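Bedroom standards should measure air at night

Housing standards in most places treat the bedroom as a floor area with an opening in one wall. The rules say how large the room must be, how high the ceiling must be and how much glass there must be in proportion to the floor. They say very little about the eight hours in which the room is used for its stated purpose, when the door is usually shut, the window is usually shut and the occupants are adding carbon dioxide and water vapour at a steady rate.

My argument is that the test should be changed. A bedroom should be passed or failed on the condition of its air at the end of a night, with the door closed, at the occupancy for which the room is let. The size of the window should be left to the designer.

The present method has one real strength. Anyone with a tape measure can apply it. A window that opens to a given fraction of the floor area can be checked on a drawing before a brick is laid, and checked again on site in under a minute. Inspectors like it for that reason, and so do landlords. Lina Hamdan, who inspected rented flats for many years before moving to teaching, has defended it to me on the grounds that a crude rule applied everywhere does more good than a fine rule applied to a sample.

I accept the point about sampling. I do not accept that the crude rule is measuring the right thing. An openable window provides ventilation when it is open. In November, on a street with a bus route, it is closed. The calculation on the drawing assumes a behaviour that the occupant has every reason to avoid, and the assumption is never written down.
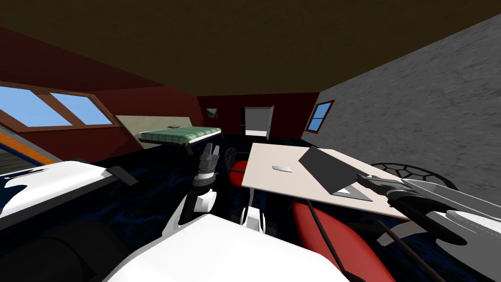 By Nektarios Mitsotakis-Vlachou
Opinion | Buildings and Health

A two-pane window and a low bed are enough to satisfy most people that a room will do for sleeping. They are looking at daylight, and daylight is a poor guide to air supply. A pane that does not open admits as much light as one that does.

The Mutimholm survey is the best local evidence we have. Rocío Aravena and Ezequiel Arellano placed loggers in 71 bedrooms, all of which met the current rule, and left them for a heating season. In 40 of those rooms the overnight carbon dioxide level went past the guideline value on more than half the nights recorded. The size of the window explained almost none of the difference between rooms. The gap under the door explained a good deal of it. So did the condition of the extract fan in the bathroom, which draws air through the rest of the flat if it is working and if the doors allow it.

Door undercuts are not glamorous. Fitting a carpet after the undercut has been made can remove the whole of the gap, and in several of the Mutimholm flats that had been done. The drawings still showed the gap. No part of the present inspection would have found the fault, as the inspector is asked to look at the window.

The first objection to a performance test is cost. A logger of adequate accuracy costs less than a single visit by a plumber, and it can be used again. The labour is in placing it and collecting it. Under the trial arrangement at Skernitz, the device was posted to the tenant and posted back, and the return rate was good enough that the office dropped its plan to send staff. The trial covered 200 lettings. I would want a larger one before drafting law, but the figures do not suggest an unaffordable scheme.

The second objection is stronger. A tenant's habits affect the result. Two people and a dog will give a different reading from one person, and a landlord should not fail because a guest stayed for a week. The answer is to normalise for occupancy, which requires a short form and some trust, and to judge on the middle value over a fortnight. One bad night should carry little weight. Macarena Aravena has proposed a tracer test in the empty room instead, with the door closed and the fans running. It removes the occupant from the question entirely. It is also slower and needs a trained person, so I would keep it for disputed cases.

A third objection is that the rule on windows does other work, such as escape from fire and purging smells after painting. Those functions should be kept, and each should have its own clause with its own test. At present one fraction on a drawing is expected to stand for all of them.

The revision now being prepared keeps the window fraction and adds an optional annex on measured air quality. Optional annexes are seldom used. I would reverse the two: make the overnight measurement the requirement for any room let for sleeping, and allow the window fraction as a provisional pass for new buildings until the first winter's readings are in.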